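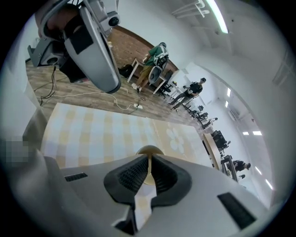 Every December I see the same thing in the gardens of my street. The stems are cut, the leaves are put in bags, and the soil is left clean like a kitchen floor. People call this preparing the garden for winter. I think we should stop doing it, and I would like to explain my opinion without making anybody feel guilty.

Many insects spend the winter as an egg or a pupa. They are attached to a dry stem or hidden under a leaf, and they look like nothing. The lacewing, for example, is liked by every gardener in summer, when its larvae eat aphids. But an adult lacewing in winter needs a dry and quiet place, and often this place is exactly the pile of leaves that we carry away.

My neighbor Houshang Asadi does not agree with me. He says that slugs also like the leaves, and in this he is right. He lost most of his lettuce last spring. Still, I believe one bad season of lettuce is a small price – and the ground beetles that eat slug eggs need the same shelter as the slugs do.

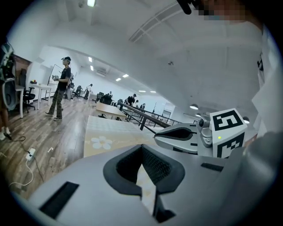

A gray gripper with a dark finger pad, and a white marker cube next to its jaw.

I have also a complaint about the insect hotels. The one I bought, a Kaler, had holes so wide that no small bee wanted them. Marloes Van Acker, with whom I share a garden plot, left 219 cut stems of raspberry standing instead, and she paid nothing. By 18th July she found 393 closed cells in them when she opened the old ones. I do not say that this is science. It is one plot, and the summer was warm. But I would choose her stems over my hotel.

What I ask is modest. Leave one corner alone until the spring is really warm. Cut the stems at knee height if the tall ones disturb you. If your town gives fines for untidy gardens, write to them, as I did. I received a polite answer of two lines, and I have written again.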